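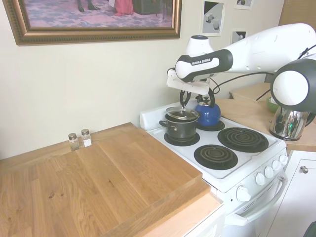
Hafþórsson kitchen cell, Skikar, January

Good morning on the lid task, and I want the rules written down while they're fresh. We've been running on habit since Flarkano left us their house sheet, and habit was fine with two of us. Now other people want time on the cell (hooray!) and the sheet has to stand up without one of us leaning over the bench explaining it.

Grasp rule first. Lids go by the knob, never the rim. Approach from straight above, close fully, wait a beat, then lift. I tried writing "gentle lift" and crossed it out, because gentle means something different to everyone who logs in. The sheet now says: small vertical lift, stop, look, carry on. It reads like a recipe and I love it.

Stove rule. Cooker isolated at the wall before anyone enables the arm, and whoever enables the arm goes and looks at the switch themselves. Taking a colleague's word for it isn't a check. I've put this at the top of the sheet in capitals.

Then the speed argument. The old Cedus controller notes gave 1,000 as the default pause in milliseconds after closing. I tried 118 over coffee just to see. Far too twitchy for glass, back to 1,000 and it stays there. 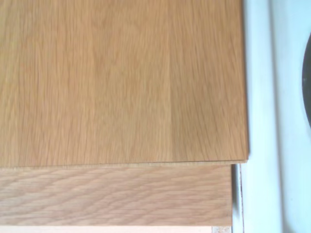

Wrist view, counter edge and gap beside the white surface.

That gap deserves a line of its own. Fingertips stay out of it, full stop. The no-go volume runs the whole depth of the join and carries on above the boards, so a low sideways move gets refused by the planner before it gets anywhere near. If someone shifts the furniture, even a nudge with a hip, the volume gets taught again and the old one deleted. Deleted! There were three versions in the folder this morning, all named "final".

Glass on wood next. Set-down is its own step with its own speed, and the fingers don't open until the lid has settled. I'd lumped set-down in with travel, which made the log unreadable. Split out, you can see each phase at a glance and it's a joy to scroll through. Log row 1,837 is a good one to show new people.
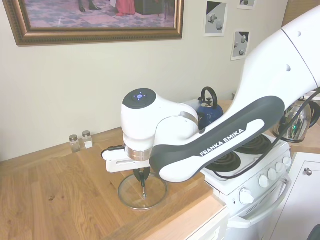
Who is allowed to reset the arm after a protective stop?
Whoever is running the session, once they have walked over, looked at the cell and written the cause in the log.

Put that in because it comes up every time. A stop with no cause written next to it counts as an open fault, and the next person doesn't start until it's closed. Slightly annoying at the end of an afternoon, but the log has become so much more useful that I'd fight for it.

Cables: check the slack at full reach before the first run, then again after any change to the start pose. Gripper pads get inspected at 3,000 cycles or when they look shiny, whichever comes first.

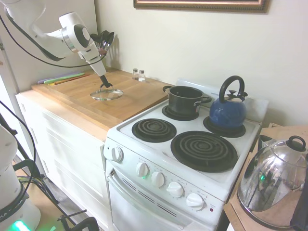 Still to do

Print the sheet large enough to read from the enable button. Ask Flarkano whether their newer version covers two arms in one cell. Move the set-down speed out of the script and into the settings file. Rename the folders, please, me.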